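3.2 Picking the tasks (or, how we argued for most of January)

I'll be upfront that our task list grew out of what club members had in their bags. The Plernbridge student robotics club meets on Friday after classes, and I wanted things people already knew how to handle without a practice run. So the Cleddale set has a table-setting group (chopsticks, a spoon, long narrow trays) and a soft-goods group, and we recorded 1075 demonstrations across the 2 of them. I was pretty chuffed with that, given we'd pencilled in 2000 and then exams happened!

Table setting went first. Long thin objects lying side by side are a proper pain, because the fingers have to straddle one without nudging its neighbour.

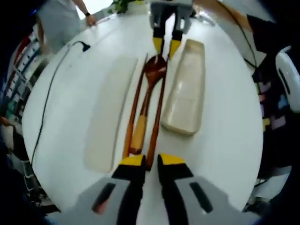

Rajkumari Chaudhary wondered whether we should score a grasp as clean if the neighbouring utensil shifts at all, and argued for a stricter rule than the one in our draft. We went with her rule. It cost us a fair few episodes, and after the cull we were left with 993, but the labels are much easier to defend now (and I no longer dread the reviewer who asks).

The soft-goods group was my favourite to run. A padded strip bends wherever you pinch it, so the far end wanders off while your hand stays put, and new members kept gripping too close to the middle. Vy Hầu and I ended up rewriting the instruction sheet so it says "near one end" in capital letters. We use the same sheet for the Arusitz baseline in Section 4, so the comparison should be fair on that front at least.

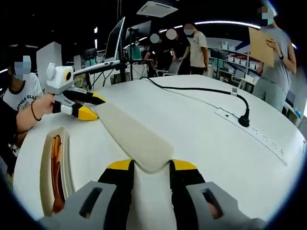

Figure 2. Soft-goods group: a long padded strip held near one end, with a second gripper over the table.

Both grippers count as active in every episode, even when one of them is only waiting its turn. Section 3.3 covers how we trimmed the waiting bits.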